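Covering a work table with cardboard, worth it or not?
6 replies · 200 views · 3 shares

tayla_h
I have a big table in the shop that gets glue, scratches and marker on it every week. I'm tired of sanding the top. I was thinking of covering the whole thing with flattened shipping boxes and taping a grid on it so I can square things up by eye. Has anyone kept a cover like that for more than a month? Does the tape stay down?

rasex_bench
I did it in March and it's still on. Use boxes with no creases if you can get them. I paid 30 dollars for a bundle of flat sheets, which was more than I wanted to spend, but used boxes always have a fold right where you want to work.

kteoh
Skip the cardboard. Get a roll of rubber mat. Cardboard soaks up every spill and you can't wipe it.

rasex_bench
You don't wipe it, you replace the sheet. Mat that size was over 200 when I priced it.

kteoh
Fair on the price. I still wouldn't put it anywhere near a sink.

tarun_t
We have cardboard on the big one where I work. Blue tape both ways for the grid, and a white table pushed up against the right side for all the stuff that would otherwise end up on the work area. The side table is a mess but the cardboard stays mostly clear.

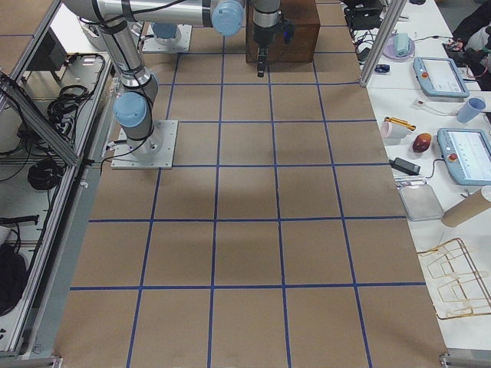
Stanisława asked whether the squares have to be exact, as she wants to cut fabric on hers and would need real measurements. For fabric I'd say no tape grid at all, get a printed cutting mat. Tape has width, so you never know which edge you're measuring from.

tarun_t
Pick one edge and stick with it. Ours are only roughly square and it's fine for putting things back in the same spot. I wouldn't cut fabric by it either.

tayla_h
OK, I don't cut fabric so that's no problem. What about the tape lifting where your sleeves rub?

rasex_bench
Mine lifts at the ends first. Run it over the side of the table and stick it underneath. Press it down with a spoon.

kteoh
And change it before it gets old, or it takes the top layer of paper off with it.

tayla_h
Going with cardboard for now. I can get sheets on Tuesday. If it's ruined by summer I'll look at the mat.

Related threads
Getting marker off a white tabletop
Todis folding table, legs wobble
70 inch workbench in a small garage
Where to buy flat cardboard sheets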